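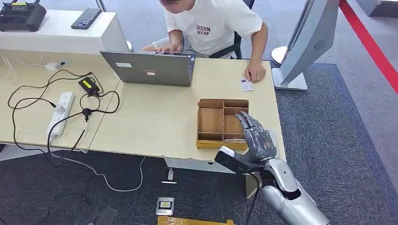
*Figure 1. Shared workstation before re-organisation, with laptop, power strip and compartment organizer on the desk.*

## 3. Existing conditions

The desk in Figure 1 serves two adjoining positions. Power reaches it through a white power strip lying on the work surface, and the black cables run in loops across the left portion of the top. One cable passes over the front edge, and a light grey cable crosses the floor. The floor run was classed as a trip hazard and given first priority.

The compartment organizer stands in the middle of the desk, in front of the laptop. Its sections appear empty, so it was treated as available storage for the Tunlow label cards.

## 4. Proposed layout

Ilgın Soylu drafted the layout; Nevzat Değirmenci checked cable lengths in June. The changes are:

- power strip moved to a tray under the rear edge of the desk
- laptop adapter fixed beside the tray – label facing out
- floor cable re-routed along the desk leg, with 3 clips
- organizer shifted to the right, one card series per compartment

The tray is rated for a load of up to 4 kg. Clearance between tray and floor was set at 143 mm less than the desk height. Materials are listed under Toprak in Appendix B. Labour was not costed.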